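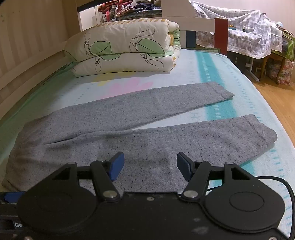

Grey knit pants laid out on a bed. Look for the hems at the ends of the legs.

How is knitted cloth made?

Look closely at the T-shirt or trackpants you have on. If you pull the cloth sideways, it probably stretches a little and then goes back. Now try the same thing with a tea towel. It hardly moves. The difference comes from how the yarn is put together.

Weaving and knitting

Woven cloth is made from two sets of yarn. One set runs up and down, and the other goes over and under it from side to side. The yarns lie almost straight, so there is not much room for them to move.

Knitted cloth is made from loops. Each loop is pulled through the loop below it. When you tug on the cloth, the loops change shape. A tall, thin loop becomes a short, wide one. When you let go, the loops slide back again. This works even if the yarn itself cannot stretch at all.

Where does the yarn come from?

Yarn is made from fibres. A fibre is a very thin hair of something. Cotton fibres grow around the seeds of the cotton plant. Wool fibres grow on sheep. Polyester fibres are made in factories from plastic.

One cotton fibre is only a few centimetres long and easy to snap. To make yarn, the fibres are first combed so they all point the same way, then drawn out into a long, soft rope and twisted. The twist presses the fibres together so they grip each other. You can test this with a cotton wool ball. Pull a bit out and it comes apart. Twist it as you pull, and you have made a short piece of yarn.

Why do some clothes look speckled?

Some grey cloth is flecked with lighter and darker bits. This is often called marle, or heather. One way to make it is to dye some of the fibres before they are spun and leave others pale. The fibres are mixed and twisted together, and the colours stay separate in the yarn. From across the room your eyes blend them into one grey. Up close you can see the flecks.

A visit to a knitting mill

The Plastanine mill at Besham makes knitted cloth for school sports clothes. The machines there are round, like big drums, and the cloth comes out of the bottom as a tube. The largest machine has over 3000 needles. Each needle has a tiny hook at the top with a latch that opens and closes.

Sum-yee Lai looks after 40 machines at the mill. Her shift starts at 6 in the morning. She listens for changes in the noise, which can mean a needle is bent. A bent needle leaves a line of missed loops down the cloth – this is called a ladder.

When a roll is finished it goes by truck to Drundstead to be washed, pressed flat and cut.

From cloth to pants

The cutter follows a paper or card shape called a pattern. The pieces are sewn together with seams. At the bottom of each leg the edge is folded up and stitched down to make a hem, so the raw edge is tucked away.

Words to know

Fibre: a very thin strand, such as a hair of wool or cotton.
Yarn: fibres twisted together into a long thread.
Seam: a line of stitches joining two pieces of cloth.
Hem: a folded and stitched edge.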